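Home | News | Business | Community | Events | Archive | Contact

Sorting robots at Illholm back at work after belt fault

The two-handed sorting robots at the Vetlow parts center in Illholm are running again this week, after a fault in a conveyor sensor kept the whole line quiet for most of a shift and gave the people who work beside it an unwelcome surprise.

The trouble began a little before 6 a.m. one morning in April, when the belt on the second sorting line failed to stop as it should have. Normally the conveyor carries a part up to the robot, pauses, and waits while the hands pick it up and place it in one of the blue bins. On this particular morning the sensor that tells the belt to pause kept reporting that there was nothing there – even when there plainly was – and so the belt went right on moving. Parts traveled the full length of the line and dropped off the end, and a good many of them missed the last bin and landed on the floor.

What turned a nuisance into a safety matter was the stop button. A worker on the early shift pressed the one nearest the end of the line, just as everybody there has been trained to do, and the robot came to rest right away. The belt did not. It ran on for another 322 seconds, which is a very long time when you are standing next to it and wondering what else might not be listening, until a supervisor walked over to the wall cabinet and cut the power by hand.

We're glad to say that no one was hurt. The shift was sent off for an early breakfast (the canteen opened its doors ahead of time, and we hear the pancakes were much appreciated) while the company called in Urrutia, the firm that looks after the conveyors.
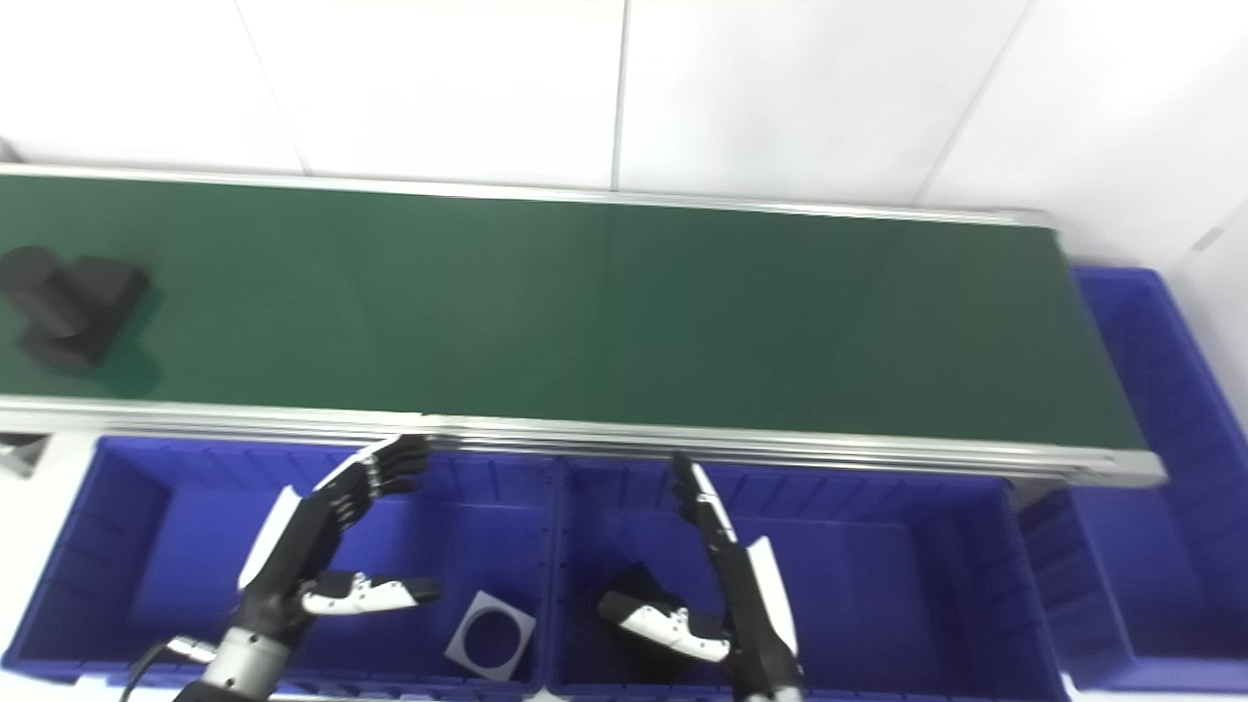 By the Business Desk, staff writer

It took the Urrutia crew until early afternoon to track down the cause, or causes, as there were 2 of them. The sensor had worked itself out of line on its mounting, probably over many weeks of ordinary shaking. The stop button was a separate story. During a winter upgrade, the belt on that line had been moved to a new motor controller made by Brosex, and one wire in the stop circuit was never carried across. The robot was still connected to the button and the belt was not, and the button had not been tested with both of them running together after the change.

Vetlow has been open about that last part, to its credit. In a note to employees, which the company shared with us, it said the test "should have been done before the line was handed back, and it was our job to see that it was." The note also thanked the early shift for keeping well clear of the belt and leaving the fallen parts where they lay until the power was off.

In all, 471 parts had to be picked up, checked and sorted again. Most were small brackets and plates, and only a handful were bent or scratched badly enough to be thrown away. The center handles 800 parts on a line in a normal morning, so customers waiting on orders may have seen a delay of a day, but the backlog has now been cleared.

The robots themselves were not at fault, according to the company, although people on the floor tell us it was an odd thing to watch – the hands holding perfectly still over the bins while the belt carried on underneath as though it had somewhere to be. One worker with many years at the center said she had never thought of the belt as the part to worry about, and that she looks at it a little differently now.

The missing wire has been put in on the second line, and Urrutia has gone through the other lines at Illholm and found their stop circuits in good order. Sensor mountings are to be checked every month from now on, where before it was twice a year. Each shift will also begin with a press of every stop button while the belt and the robot are both moving, a job that adds a few minutes to the morning and has, so far as we can tell, met with no complaints at all.

The state workplace safety office has been told about the fault and has asked for a written report, which Vetlow expects to send before the end of the month.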